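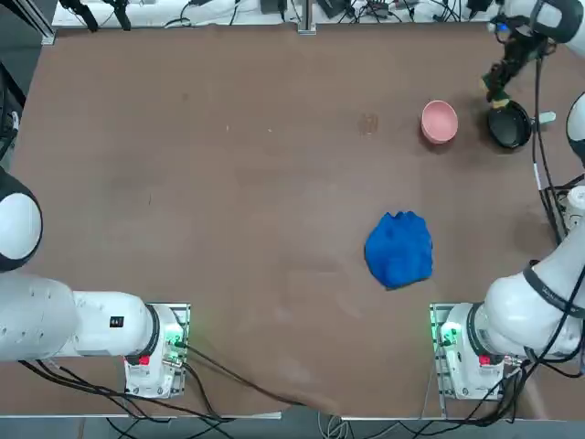

Kitchen Notes: the cast iron swap, and other business

2023-01-03

Quick one this time, the oven is on and I have one eye on it.

First, the cast iron swap. It's back. Same hall in Plinville, same door round the side, doors at 2 and we pack up when the tables are bare. Last October we had 19 pans come in and every one went home with somebody. Bring what you don't cook with. Rusty is fine. Cracked is not, sorry, a crack doesn't heal and no amount of oil will talk it round. Check the bottom and the side walls before you load the car. Tap it with a wooden spoon. A good pan rings, a cracked one goes thunk.

Enamel can come too but it goes on its own table. Chips on the outside, okay. Chips on the inside, leave it home.

Now seasoning. More mail about this than anything else, so here goes, the short version.

Strip it if it's flaking or sticky. Otherwise don't. Most of you are stripping pans that only need a scrub and a hot oven. Coarse salt, a splash of oil, paper towel, rub till your arm gets bored. Rinse, dry on the burner till there's no water anywhere, including under the handle where it hides.

Then oil. Thin. Thinner than that. Wipe it on, then wipe it off like you put it on by mistake. Sticky pans are nearly always too much oil. Upside down in the oven, foil on the rack underneath, as hot as your oven likes, one hour. Turn it off, leave the door shut, go to bed.

Which oil? I've used plain canola for years. Flaxseed looks gorgeous for a month and then came off mine in sheets, like old nail polish. Others swear by it. Crisco works. Bacon grease for cooking yes, for seasoning no, it goes funny in the cupboard if you don't use the pan much.

And yes you can use soap. A little dish soap, warm water, done. What you can't do is leave it in the sink overnight. I did it myself over the holidays with the big one, came down to an orange bottom. Back to the salt.

Cloths. Keep one just for the pans and don't let it in with the good towels. Mine used to be yellow.

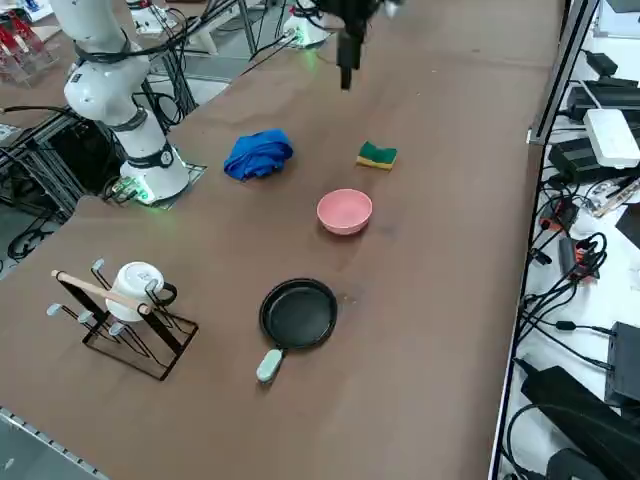 On the brown table, the blue cloth in a heap.

Storage, since three of you asked in the same week. Don't stack iron straight on iron. Paper towel between, or a coffee filter, or a rag. Lids off, air has to get in. If your cupboard is damp (Clasesstead people, I know about your basements) hang them instead. Hook into a stud, not drywall. A 12 inch skillet is heavier than it looks at two in the morning when it comes down.

The cornbread question. Reader in Trorninach wants to know why hers sticks in the middle and nowhere else. Pan's not hot enough before the batter goes in, I'd bet money. Put the pan in the cold oven, let them heat up together, butter in at the last minute, swirl, pour. It should hiss at you. If it just sits there quiet you've gone too early. Also let it stand ten minutes before you turn it out. I know. Ten minutes though.

And less sugar. It burns onto the pan and then you're back up to the paragraph with the salt.

Thank you for the potluck recipes, they are piling up. I've typed up the beans, the skillet potatoes and the upside down cake with pears. Still missing oven temperature on the beans, whoever sent it, it just says "hot". The handwriting on the dumplings has beaten me, is it one cup milk or four?? Please write again. Print if you can.

The list is up to 588 now, which is a lot of people for something that began as a note taped up by the register at the feed store. If you get two copies reply with STOP on one of them and I'll fix it. If you get none, well, you aren't reading this.

Wanted: a lid for a ten inch deep skillet, glass or iron, any make. Also a griddle that covers two burners, mine has warped and the pancakes all slide to the north. Have to trade: small Dutch oven, no lid, good inside, and a muffin pan that makes corn ear shapes. I have never once wanted a muffin shaped like corn.

Table space at the swap, drop me a line by the end of the month. No charge, but bring your own tablecloth or some newspaper, the hall wants thier tables back without rings on them. Coffee in the back. Somebody please bring milk this time.

Next issue is carbon steel, woks mostly, and why you all keep buying them too big for the stove.

Timer's going.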